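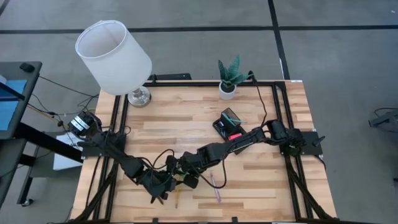 Hemwood 合唱团春季音乐会筹备会会议记录

时间:星期二晚七时
地点:Nernley 会馆二楼小厅
出席:各声部代表、指挥、钢琴伴奏、谱务、场务、服装组及几位旁听的团员
请假:男低音声部副代表(嗓子还没好,托人带话说排练曲目他都同意,唯独不同意再穿那条深红色领带)
记录:本次由女中音声部轮值

开场

主持人先谢谢大家冒着雨过来,又谢谢带姜茶和芝麻饼的那一位,说这壶茶比暖气管用。二楼的暖气会前才打开,大家把外套穿了好一阵子,所以开头几项讨论得特别快,后面暖和起来,话也就多了。上次的会议记录有一处更正:里面写“女高音声部同意放弃谢幕曲”,女高音代表郑重说明,她们同意的是谢幕曲放弃最后那个反复,曲子还是要唱的。大家听了都笑,一致同意改过来。除此之外没有别的意见,上次记录通过。

一、上次遗留事项

谱架的事已经办妥,松了的螺丝都换过了,高度可以固定住,不会再像冬天那场一样唱到一半慢慢矮下去。场务说还剩一小袋螺丝,放在谱柜最下面的抽屉里,哪位的谱架又不听话,自己去拿就好,用完把袋口扎上。

与 Nernley 会馆续签排练场地的事也谈好了,时间照旧,仍是每周二晚上,租金不变。会馆方面只有一个请求,希望我们走的时候把椅子按蓝色靠左、灰色靠右的办法叠好,第二天早上有太极班要用场地。主持人说这个要求很合理,我们以前叠得确实有点随心所欲。

团里的旧录音整理还没有完成。负责的团员说,麻烦在于好些磁带盒子和里面的带子对不上,写着“圣诞”的一盒放出来是一场婚礼,中间还有人在找车钥匙。她会继续听下去,也欢迎早年入团的老团员哪天下午到她家一起辨认,茶和点心管够。

二、春季音乐会曲目

这一项讨论得最久,记录人尽量都写下来,如有遗漏请大家包涵。

指挥先介绍了她的想法。上半场以民歌为主,从安静的曲子慢慢唱到热闹的;下半场放那部组曲,最后接两首大家都熟的返场小曲。她说去年的节目单排得太满,观众坐到后来有些疲倦,我们自己也唱得有些疲倦,今年想留一点喘气的地方,曲子与曲子之间不必赶。

男高音代表表示支持,但是对上半场第二首有些担心,那首曲子开头就是很长的弱音高音,人还没唱热就要上去,他怕大家心里发虚。指挥说可以把它往后挪,放到摇篮曲之后,那时声音已经打开了。男高音代表说那就放心多了,回去先跟声部里的人通个气,免得下星期排练时大家翻谱翻得手忙脚乱。

女中音声部提出,组曲第三乐章里我们有很长一段只唱同一个音,能不能请指挥在排练时多讲讲这一段的意思,不然唱着唱着容易走神,一走神音就往下掉。指挥听了很高兴,说这正是她最喜欢的一段,那个音好比一条河的河床,别的声部都在上面流。她答应下次专门留出时间,只练这一段,并请其他声部先坐着听一遍,让大家知道没有这个音会是什么光景。

女高音代表问返场曲要不要换新的。意见不太一致。有人觉得老曲子观众爱听,还会跟着哼,每年都有人散场后特意来说谢谢;也有人觉得唱了这么些年,闭着眼睛都能唱,反而不够用心。钢琴伴奏插了一句,说她手上有一份新编的伴奏,旋律不动,只是和声更有意思些,可以试试看。大家都觉得这个办法好,当场请她到角落那架立式钢琴上弹了开头一段。弹完安静了一小会儿,然后旁听的团员先鼓起掌来。就这么定了,返场仍用老曲,配新伴奏。

决定:曲目框架通过。上半场次序由指挥微调,下次排练前把定稿贴在签到处。第三乐章安排专门练习。

三、乐谱

谱务报告,组曲的谱子向 Jovov 乐谱行租借,对方答应给我们合唱团一贯的优惠。需要的份数是43份,包括指挥和伴奏用的。谱子是租来的,请大家务必只用铅笔做记号,下手轻一点,归还之前要全部擦干净。去年有人用了荧光笔,谱务没有说是哪个声部,男低音代表自己举手承认了,说已经痛改前非,今年给声部里每个人都备了铅笔和橡皮。

有团员问能不能自己复印一份回家练。谱务说不可以,版权上讲不过去,也对不起人家给的优惠。谱子可以带回家,只要在登记簿上签个名,排练时记得带来。忘带谱的人请和旁边的人合看,不要再到谱柜里取备用谱,备用谱上次就是这样一份一份少下去的,最后在某位团员的汽车后备厢里找到了一大叠。

民歌部分的谱子都是团里自己的,情况尚可,只是有几本书脊散了。服装组有一位做过装订,愿意拿回去修,谱务非常感激,说会配好胶水和布条送过去。

决定:向 Jovov 租谱43份;铅笔统一放在签到处,谁都可以拿,用完归还。

四、经费

账目由管账的团员宣读。目前结余1184元,已扣除会馆上一季的租金和钢琴调音费。租谱的定金还没有付,付完以后会紧一些,不过门票收入进来之前应付得过去。她提醒大家,团费还有几位没有交,她不点名,交费的信封就放在姜茶旁边,想喝茶的时候顺手就能看见。话音刚落就有人起身去倒茶,大家又笑了一回。

讨论到票价,多数人主张维持不变。我们的观众里有很多是邻居和家里的老人,票价一动,他们嘴上不说,心里会掂量。有人提议学生票可以再便宜一点,去年后排空着的位子看了可惜,让附近学校的孩子来坐满才好。指挥很赞成,说她自己小时候就是坐在后排听了一场合唱,才走上这条路的,她还能哼出那天晚上的第一首。管账的团员说学生票降一些对总数影响不大,她可以接受。

决定:普通票价不变,学生票下调,具体数目由管账的团员算好后在群里公布。

五、场地与舞台

音乐会仍在 Nernley 会馆一楼大厅举行。场务上星期去看过,舞台地板新刷了漆,颜色比原来深,走上去不再吱呀作响。男高音代表说这下可惜了,他一向靠那块吱呀响的地板找自己的位置。场务答应给他贴一小块胶布。

合唱台阶一共4级,从会馆库房借用。个子高的团员请自觉往后站,上次有人为了离朋友近一点站到了前面,后面那位整场只看见一个后脑勺,连指挥的手都看不到,全凭听。这次会事先排好站位图,请大家按图站,有特殊需要的(例如膝盖不好,不便上台阶的)请提前和声部代表说,一定安排在最下面一层靠边的位置,旁边放一把椅子,中间可以坐下歇歇。

灯光方面,会馆的旧灯照得前排出汗,后排却看不清谱。有人建议自带谱灯,场务担心台下看过去星星点点不够整齐。商量下来,先请会馆把后排那组灯的角度调一调,彩排时试过再说。

去年散场时衣帽间排队太长,有的观众等得脚都冷了。今年会在侧门多摆一排衣架,没有贵重物品的观众可以自己挂自己取。

六、服装

服装组报告,主色仍用深蓝,女声可穿长裙或长裤,以走上台阶方便为准;男声深色西装。领带的问题再次引起热烈讨论。请假的那位团员托人带来的意见前面已经记下,在座的男低音代表也表示,深红色领带单看很精神,一排人都系上就有点像酒店门童。女高音声部有人为它辩护,说从台下看非常喜气,她母亲每年都要夸。最后服装组拿出一块灰蓝色的料子,各人传着摸了摸,看了看,都说好。料子够做22条,刚好把男声都照顾到,缝制由服装组几位在家里完成。深红色领带不丢,收起来留到年底唱节日曲目时再用。

服装组还想请大家回家试一试去年的衣服,早一点试,不要等到音乐会前一天晚上才打电话来。需要放一点或收一点的,排练时带来即可,没有什么不好意思的。

决定:改用灰蓝色领带;需要改衣服的,请于彩排前交给服装组。

七、茶歇

中场休息的点心,去年是各家自己做的,非常丰盛,但是杏仁蛋糕有好几盘,咸的几乎没有。今年打算一半由团员自备,一半向街角的 Barbieri 糕饼店订。店里的老板娘听说是我们的音乐会,答应把小面包当天下午现烤好送来,还问能不能在店门口贴一张海报,我们自然求之不得。

自备点心的团员请在签到处的单子上写明做什么,甜的还是咸的,有没有坚果。记录人在此替女中音声部声明,萝卜丝饼已经有人认领,别的声部请不要再写了。热水壶会馆有,茶杯不够,请各位从家里带一两只不怕磕碰的来,杯底贴上名字,散场以后好认。

八、宣传

海报的初稿在会上传看。大家喜欢图案,觉得字小了一点,坐在对面的几位要摘下眼镜再戴上才看得清时间地点。设计海报的团员说可以把字放大,把下面那行曲目删掉,曲目放进节目单就行。另外有人指出“返场”两个字不应该印出来,印出来就不算返场了,这话很有道理,照改。

海报印好后请住在不同街区的团员各领几张,贴在允许张贴的地方,音乐会过后请记得去揭下来。

九、新团员

近来有几位朋友来旁听排练,今晚也有在座的。主持人请她们说说感受,其中一位说本来只是陪妹妹来,结果妹妹嫌远不来了,她自己倒一次也没落下。各声部都表示欢迎,男高音代表还特别补充,男高音尤其欢迎,会唱不会唱都可以先来坐坐。入团不必考试,指挥会单独听一听音域,好安排声部,过程很轻松,唱一首生日歌都可以。

为了让新人早些熟悉,每位新团员头几次排练会有一位同声部的老团员坐在旁边,帮忙翻谱、指小节,休息时领着去认认茶水在哪里。

十、其他事项

停车:会馆后院的位置有限,请尽量同车来。大提琴和定音鼓要在彩排当天卸货,请把靠门的位置空出来。

手机:排练时请静音。上周弱起的那一小节正好有铃声响起,而且调子和我们不一样,对大家的考验很大。

生日:本月过生日的团员,下次休息时照例一起唱一遍,蛋糕由女高音声部准备,蜡烛谱柜里有。

失物:一只左手的灰色毛线手套、一把格子伞、一只装着半盒润喉糖的小铁盒,都放在门口的篮子里,请认领。

下次会议

下次筹备会仍在星期二,排练结束后在同一间小厅举行,主要商量节目单的文字、站位图和彩排的时间安排。记录由男高音声部轮值。请各声部代表会前问一问本声部有没有人彩排当天来不了,把情况一并带来。

会议于晚上九时半散会,椅子已按蓝左灰右叠好,剩下的芝麻饼由住得最远的几位带回去路上吃。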